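Nullolus opens silver trading to foreign brokers

The Nullolus exchange said it will let foreign brokers trade silver contracts directly from March, ending the rule that sent every outside order through a local bank. The first group is to include 7 firms, among them Trovus and Cullinane.
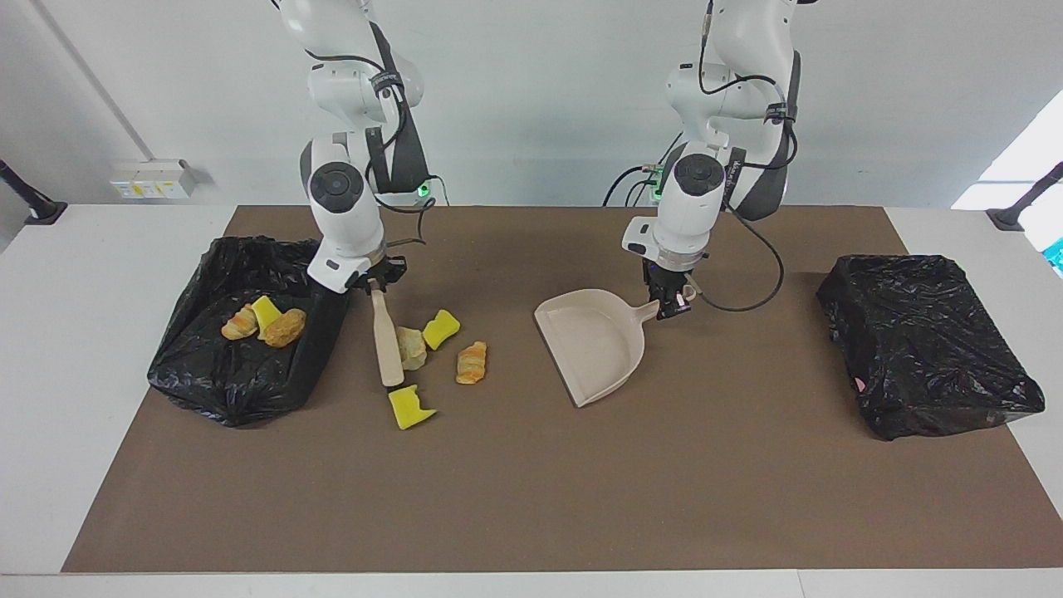
The exchange expects daily volume of 300 contracts by summer. It now manages 200 on a good day, and it made a similar forecast when it launched copper, which hardly trades at all. Prices will be set in local currency, so foreign firms will carry the exchange risk themselves — a detail left to the last page of the notice.

Cullinane has confirmed only that it applied. Trovus did not say how much it plans to trade, or whether it plans to trade at all.

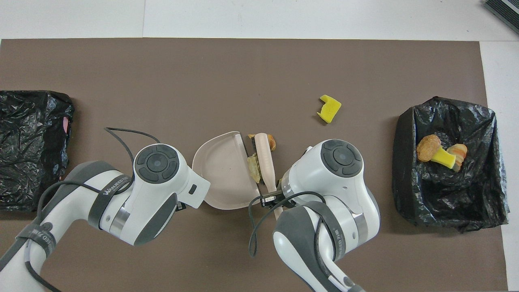
Storage is another open question. All metal must be held at the Ferska warehouse, and withdrawals take 3 weeks. The exchange says that will get faster — it gave no date. Fees for foreign members have not been published either.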